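Skastton Hall kitchen: hygiene and fire check, with comments
Date: Dec 12, 2018
Checked by: Omolara Oyelaran

Fridge temperature: 3 degrees. Pass. The thermometer has been moved back inside the fridge, where it does its best work.

Fire blanket: Present, on its hook. Someone had hung an apron over it, and a tea towel over the apron. Both removed.

Worktops: Pass. Please stop using the bread knife to open post.

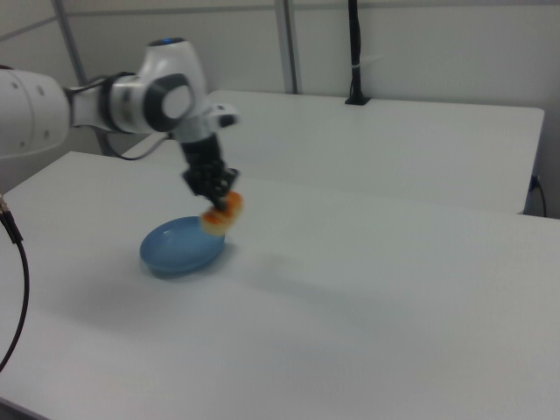

Food labelling: Fail. A tub marked "April, probably" is not a label, it's a confession. Binned. Anything kept for the bake sale needs a name, a date and the allergens, in handwriting a stranger could read.

Extinguisher no. 331: Pin and seal intact, gauge in the green. Still being used as a doorstop. Third request.

Back door: Opens from inside without a key, after a shove. Vodari have been asked to plane the bottom edge and have promised to think about it.

Toaster: Crumb tray emptied. I'd rather not discuss it.

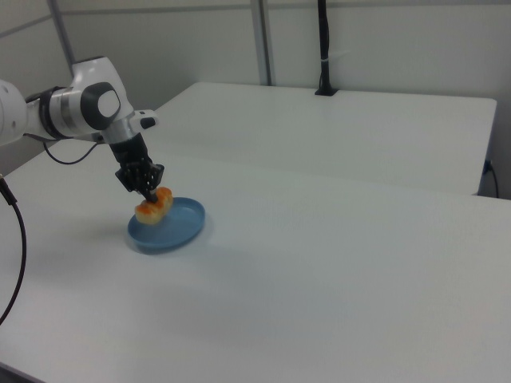 Gorazd Zupan would like it noted that the tub was his, that it was chutney, and that chutney improves with age. He also asks who will be paying for the jar of the same batch that went missing.

Noted. The jar is in the bin as well.

Hand basin: Hot water arrives after 15 seconds. Soap yes, paper towels no.

Outstanding: labels, doorstop, back door, paper towels. Princess Manalastas has the key to the store cupboard until the next check.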